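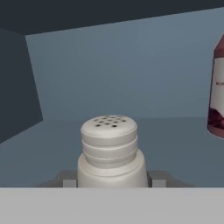
Grestcombe, episode 216 (spoilers!!)

stokaufan40
OK that dinner at the Fraser house! Mélanie Bergeron reads the letter out loud, and Gaetano just keeps eating his soup. I've watched it 2 times already and I'm still yelling at the TV.

ridgeway_jo
So good! But he can't be the father. He was in Ekthorpe all January, they made a huge deal of it.

stokaufan40
Except he came back for the funeral! Go rewatch the train station bit.

pennyloaf
Sorry, I'm with Jo. It's Santoro's brother, and they've been hinting at it for six weeks.

ridgeway_jo
THANK YOU. The brother has the same ring, too.

stokaufan40
Everybody on this show has that ring, lol. Next one's on 2nd April and I can't wait, even if you two are wrong.

pennyloaf
I'll be here with snacks!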